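Making a Set of White Block Pieces with Printed Labels
Folasade Adeleke

I do love a plain game piece, and these are about as plain as they come – a block body, a knob on top to pick it up by, and a printed label. An evening is plenty for a small set, so put the kettle on first.

1. Print the labels on ordinary white paper and cut them out slowly, leaving a margin all the way round the black square. I used my old perforating cutter for the top edge, purely because I like a label to look a bit like a postage stamp!

2. Wipe the piece with a soft cloth, let it dry, then lay the label on the body and smooth it from the middle outwards.

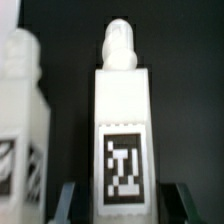
A labelled piece, with its rounded knob on top.

3. Leave everything alone for 75 minutes. I know, I know – but glue that feels dry to a fingertip can still slide about.

4. Now for the board, which is white as well and carries four larger dark blue markers, two by two. Rule your lines faintly in pencil before sticking anything down, and set the pieces out on either side of it.
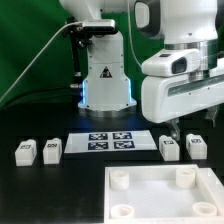
5. Rub out the pencil lines, then store the pieces in a shallow tin with tissue between them so the labels don't scuff.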